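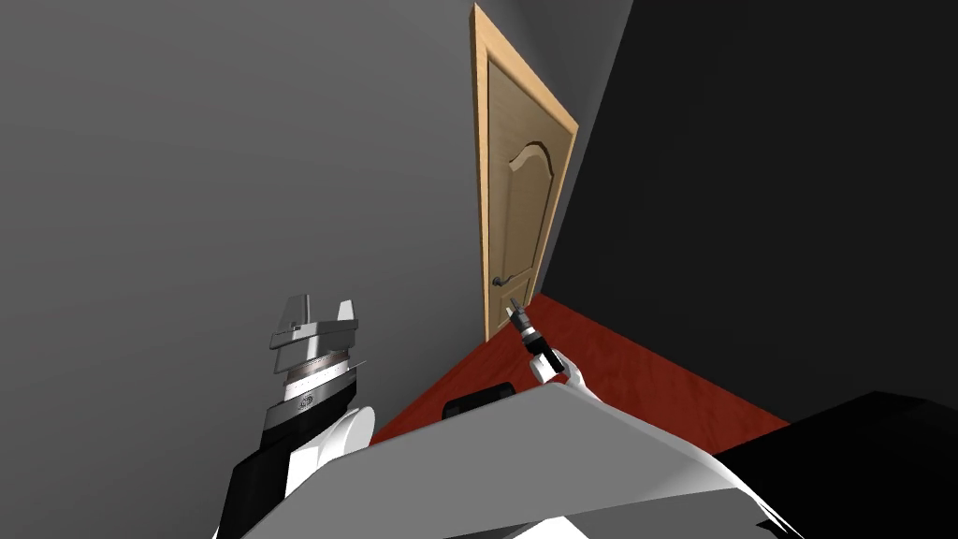

About Reltcombe

Reltcombe began with three people, one rented room over a bakery, and a door that our first robot could not open. We had written out every step for it by hand — where to reach, how far to turn, when to pull — and the moment somebody changed the handle, all that careful work was good for nothing. So we started showing instead of telling, and we have been at it ever since.

What we do is gather examples that robots can learn from. A person guides the arms through an everyday job, we save each try from start to finish, and the learning system studies the whole pile. Doors are still our favorite subject (ask any of us about lever handles, if you have an afternoon to spare!), but we also work on drawers, cupboards, light switches and the odd stubborn jar.

A good deal of this happens in simulation. Our rooms are built with Jindetden, our own scene builder, which lets us change a wall color or swap a door before the coffee is ready. At last count we had 123 doors in the library, and 70 of them come with full sets of demonstrations. We keep the clumsy tries as well as the smooth ones, clearly marked, and many of our partners ask for those first.

Our longest partnership is with Pistov, who test what we make on real arms in real hallways and are kind enough to tell us when we've got it wrong. We also share a teaching program with the Bùi workshop, where students spend three weeks learning to guide, check and label their own sets.

If you are working on something similar, or would simply like to try guiding an arm yourself, please write to us. We do love visitors.

Page last updated 5 August 2019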